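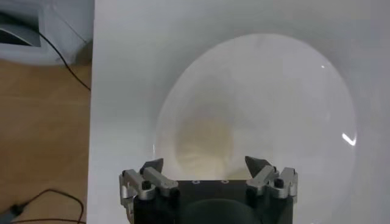
Kiltora toilet in white porcelain, bowl seen from above

Kiltora floor toilet, white

Bowl and outer surface are the same glossy white porcelain. The opening is a large rounded oval and the inner walls are smooth, so a normal brush reaches everywhere without difficulty.

For daily cleaning please use mild soap and a soft cloth. Powder cleaner makes the gloss dull with time and the warranty does not cover this.

Load: tested to 200 kg
Supply hose: 20 cm, included
Seat and lid: sold separately, see Lerkov seats
Price: 140 dollars without delivery

Delivery inside Drurkbridge is free. For other towns, write us the address first and we answer with the cost. Old toilets we can take away if they are already disconnected.

Questions about installation: ask for Chalerm Yimyam at the parts desk, mornings only.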